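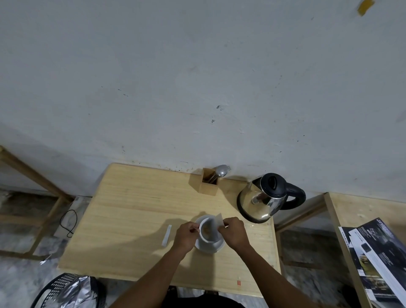 Department of Food and Society - Handout 2: Sugar, and how it got into the tea

Please read before the seminar. Those who read it during the seminar are easier to spot than they think.

What this session is for

Last time we dealt with salt, which people have always needed. Sugar is a harder case. For most of history most people in Britain went without it and did not feel hard done by. The question for this session is how a luxury kept in locked boxes became something cafes give away in paper tubes.

Sugar as medicine

The earliest sugar in English households was sold by the apothecary and recommended for coughs, colds and a weak stomach. It was dear enough that only the rich could afford to be cured by it. Note how long the medical language lasts. Your grandmother's advice about hot sweet tea for shock comes at the end of a very long line.

Sugar as showing off

At grand tables sugar was moulded into castles, ships and animals, some of which were then eaten. Moralists objected, mostly after the meal. When you look at the household accounts in the reader, watch for sugar listed beside spices instead of with ordinary food.

Sugar as fuel

By the nineteenth century the price had fallen and sweet tea had become a working meal, or the part of one that was hot. Two things need holding together here. Cheap sugar gave tired people energy at low cost, and it was built on plantation slavery, whose effects did not end when the law changed. Essays that cover the teacups and leave out the cane fields will be marked accordingly.

The single serving

The packet matters more than it looks. A bowl of sugar on a table relies on trust and a clean spoon. A packet measures the dose, keeps the damp out and carries an advert. We will use the Daststead tearoom papers, which include a long and bitter exchange over whether customers were pocketing the sugar. They were. The supplier, Haketti, proposed smaller packets. Customers took two.

Reading

Dilier reader, the section on household accounts. The scan is crooked from page 658 onwards and will remain so.
Kourkoulas collection, trade cards and price lists. Look at three or four closely and leave the rest in peace.

For the seminar

Bring one sugar packet or wrapper, empty if you value your bag. Be ready to say who made it, what it promises and who it seems to be talking to.

Written work

A source commentary of 2000 words, due at noon on the last teaching day in February. The word count includes footnotes. It has always included footnotes.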